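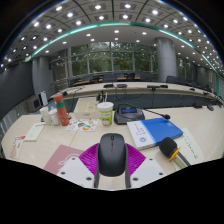
Do I need a robotics degree to apply?
What we need is someone who writes solid software and is curious about why a policy that works on one desk falls over on the next. Two of our current engineers came from game development and one from hydrology.

Software Engineer, Manipulation Data and Learning
Celtano - full time, hybrid

Celtano builds software that teaches robot arms to handle everyday objects. We're a team of 16 and we've been at it for seven years, and we are having a very good time with it at the moment! Our demonstrations come from hand-held grippers used in ordinary workplaces, on desks crowded with cups, booklets, microphones and the odd computer mouse. Turning those recordings into something a controller can learn from is the job.

What you'd be working on

Most of your week would go into Poko, our processing pipeline. It takes wide-angle video and motion data, lines up the clocks, recovers the path of the gripper and throws out the segments where tracking was lost. It's mostly Python with a C++ core, and the calibration module badly needs someone to love it.

You'd also share Tipoki, the replay and labelling tool. Our operators live in it all day and have strong opinions about the timeline scrubber (they're right, it's slow). The last release had 885 annotated grasps in the regression set and we'd like the next one to load without a coffee break.

Later on there's room to move into planning. Trarau, our motion planner, is being rewritten so that learned grasps and collision checking can run in the same loop, and there's plenty in there for somebody who enjoys geometry.

You'll probably enjoy this if you

have shipped and looked after Python or C++ that other people depended on
are comfortable with coordinate frames, or willing to be grumpy about them for a month while you learn
like reading logs
can explain a bug to a colleague who doesn't code

ROS 2, PyTorch, SLAM or fisheye camera models would all be handy. None of them is required.

The practical bits

Three days a week in the lab, the rest wherever you like. Flexible start times, a yearly training allowance of $2420, and a proper desk near the window. We're happy to talk about a four-day week.

To apply, send a resume and a short note on a piece of software you've enjoyed working on to Paora Harawira, who leads the pipeline group. Skip the cover letter. Code samples are welcome, but we know a lot of good work sits behind closed doors. Applications close 12 October 2023 and we reply to everyone.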